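The long goodbye to the page reload

Plumov sells replacement parts for kitchenware: lids, knobs, hinges, seals for jars that went out of production years ago. Its online catalogue was built by two people in a hurry, and for a long time it worked the way most small shops did. You picked a category, the whole page went blank, and a new one came back from the server. On a country connection that could take long enough to make a cup of tea.

The fix, when it came, was a few lines of script that fetched only the product list and dropped it into the page. The header stayed put. So did the search box, with whatever the customer had typed still in it. Calls to the shop asking why the site had "lost" an order form fell away over the following weeks.

That sort of change is old hat to anyone who writes software for a living. What interested me was what happened next, when the catalogue grew past 2000 items and the quick fix started to creak.

The script asked the server for everything at once. It then built a row for each item, one after another, and added each row to the page as it went. Every addition made the browser work out the layout again. On a newish laptop you would hardly notice. On the older tablets used at the shop counter, scrolling stuck and taps went missing.

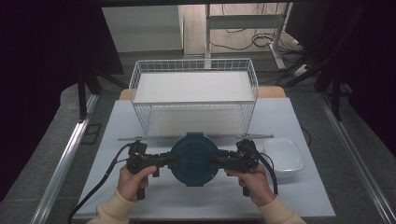 Plumov handed the job to Tirkstead, a web firm with an office above a bakery and a habit of measuring before touching anything. Its first report ran to a page and a half. The colour theme, which everyone at the shop had blamed, cost almost nothing. The row building took up most of the delay, and a stock check that ran again for every row took up most of the rest.

The repair was done in stages. The rows are now put together in memory and added in one go. The list arrives 30 items at a time, with the next batch requested as the customer nears the bottom. The stock check runs once per batch. None of it needed a new framework, although Tirkstead did look at one, a small library called Zornunier, and liked it. They left it out because the shop's owners wanted code they could still read in five years.

There were stumbles. Loading in batches broke the browser's own find command, which can only search what is already on the page. Customers who had always pressed Ctrl and F to look for a part number came up with nothing. A proper search by part number went in a fortnight later, and it should have been there from the start.

The back button was harder. People would open item 1636, go back, and land at the top of the list with their place gone. Tirkstead's answer was to store the position in the page address, so the list could rebuild itself to the right spot. It took 11 attempts to get this behaving on every device at the counter, and one old tablet was retired in December without ever getting it right.

Lombardi, the company that hosts the site, made its own small contribution by turning on compression that had been sitting in the control panel unused. The product list shrank to a fraction of its size on the wire. It is worth checking whether your own host has the same setting switched off.

The shop's next job is the checkout, which still reloads at every step. Tirkstead has suggested leaving it alone for now. It is slow, but customers know how it behaves, and a payment page is a poor place to try things out.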